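Filed under: Workshop log / Arm cell / Faults and near misses

Notebook, August, started just after two in the afternoon

I am writing this up while I still have the sequence of things straight in my head, and with a mug of tea going cold beside me, so forgive me if it rambles. The short version for anyone skimming: the arm stopped itself on the drawer task this morning with the handle still in its fingers, the drawer came under far more pull than it should have, and the thing that started it all was a cable. No one was hurt and nothing is broken that can't be glued. The longer version follows, and I'd be grateful if whoever is on the arm next would read the whole of it, even the dull parts.

What we were doing

This was the Skerau task, the one with the little wooden drawer box: open the drawer, take out the fork, put it in the bowl, close the drawer again. We had been running it under the Maklow controller, with the newer set of motions I loaded last week, and up to this morning it had been behaving so nicely that I'd got rather fond of it. The opening motion in particular had become lovely to watch, a slow hook round the handle and then a steady draw towards the front of the table, with none of the snatching we had in the spring.

I started at half past nine. Warm-up, the usual walk through the joints, gripper open and close a few times, all well. I set the speed at 75 per cent, which is what we agreed for anything with contact in it, and I want it noted that I did not creep it up, however tempting that is when a session is going well.

The fault

Run 1487 was the one that went wrong. The gripper came down to the handle and closed, and the draw began. Perhaps a third of the way out I heard a sort of creak, which I took for the drawer binding in its runners, because it does that when the room has been damp. Then the whole box began to slide along the table, and then to tip, and then the arm stopped dead with a protective stop and the brakes clunked on. I had my hand on the stop button but I can't claim I pressed it in time. The arm got there before me.

So there I was with the box leaning forwards on its front edge, held up by its own handle, and the gripper clamped firmly shut. It is a horrid sort of position to think clearly in. My first instinct was to reach in and hold the box, and I'm a little ashamed to say my arm was halfway over the table before I thought better of it. The brakes were on but the gripper was still powered, and if it had opened or if the controller had tried to recover by itself I'd have had my fingers between the box and the metal ones. Please, all of us, let's not do that. I took my hand back, pressed the stop button properly, waited, and only then went round and took the weight of the box with the wooden bar we keep for the purpose.

After that I freed the gripper by hand from the service menu, lowered the box, and moved the arm away in slow mode. The handle had worked loose at one end. A dab of glue and an hour in a clamp sorted it out.

Looking for the cause

I blamed the drawer first, naturally. I had it out and rubbed the runners with a candle stub, which did make it sweeter, and I put it back and pulled it with the spring scale, and the reading was perfectly ordinary. Then I blamed the motion file and spent a good forty minutes going through the waypoints one after the other, and they were the same waypoints that had worked yesterday. Then I blamed myself for where I'd put the box, and measured it, and it was where it should be to within 2 millimetres.

What I hadn't looked at was the force log, and I should have gone there first. The draw on 1487 is dreadful. The limit is meant to be 100 newtons for the protective stop, and a much lower figure for the gentle give that lets the arm ease off when something sticks. The gentle give never came in at all. The pull simply climbed and climbed until it hit the hard limit. Looking back through the morning, the wrist reading had been dropping out in little gaps for several runs before that, a blink here and a blink there, each one too short to raise a warning. When a reading is missing the controller carries on with the last good one, and so during the draw it was being told, quite cheerfully, that nothing was pulling.

The gaps all fall when the forearm is low and turned towards the drawer. I got the arm into that pose in slow mode and watched the live reading while I wiggled one cable after another with a length of dowel, and on the third one the number froze. It was the sensor lead we bought from Amundsen in the winter. It had been dressed too tightly along the arm, so that each time the wrist went down to the handle the lead came taut and the plug at the far end took the strain. Once I had the plug out I could feel that the locking ring turned without ever biting.

I re-dressed the lot with a good deal more slack, swapped in the spare lead, and went back to the drawer in single steps, pausing at each one to look at how everything hung. The arm has its cables in big loops now, over the forearm and down towards the gripper. They aren't pretty. I would still sooner have them loose and ugly than neat and pulling, though I do see we shall have to keep the loops clear of the drawer handle, which sticks out a fair way and would love to catch one.

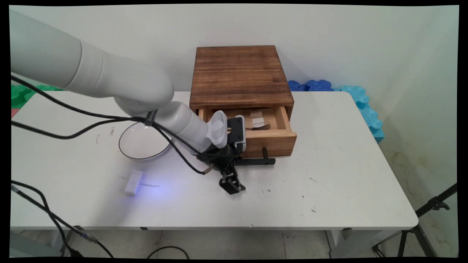
What I changed, and what I'd like us to keep to

The spare lead is in, and the old one is in the scrap tin with a knot tied in it so that it can't find its way back into service. I've done that before with a cable, put it "somewhere safe", and met it again three months later on another machine.

The controller now stops the arm if the wrist reading goes missing during any contact motion, however briefly. It's a crude rule and it will annoy us. I tested it by unplugging the lead during a very slow draw, box held by the bar, and the arm stopped straight away. I then tried it the other way, with the lead in and the drawer wedged shut with a bit of card, and the gentle give came in as it should and the arm eased off. I was so pleased I did it again just to watch.

The box itself needs something to stop it walking. I have tried a square of rubber matting underneath and it does hold, but it lifts the box enough to put the handle height out, so every waypoint in the draw would need shifting up. I'm inclined to do that properly tomorrow and leave the matting out tonight. If anyone from the Skodel project wants the cell before then, please use the bowl tasks only and leave the drawer alone.

Before each session, could we add a cable check in the low pose as well as in the home pose? I've always done mine at home, with the arm up and everything hanging beautifully, and this fault would never have shown there. It takes a minute or so. Put the speed right down, bring the wrist to the handle, look along the leads for any that have gone straight, and give the sensor plug a gentle tug with the power off.

And the bar. It was on the shelf behind me this morning, which meant turning my back on a stuck arm to fetch it. I've hung it on a hook by the stop button.

Still open

I don't know how long the lead had been failing. The logs for the earlier part of the month are on the other machine and I haven't been through them yet, so any force figures from those drawer runs ought to be treated as doubtful until I have. I'm sorry about that, I know two of the plots for the Skerau write-up lean on them. If the gaps are only in this week's runs we shall have got off lightly.

I also want to ask Amundsen whether the locking ring is meant to turn freely when it is new, as I can't remember what it felt like out of the bag. The spare clicks. I've written "should click" on the inside of the cupboard door in marker.

Quarter to five now. Arm parked, brakes on, drawer task marked as out of use on the board. The glue on the handle feels hard but I'd leave it overnight before asking it to do any work.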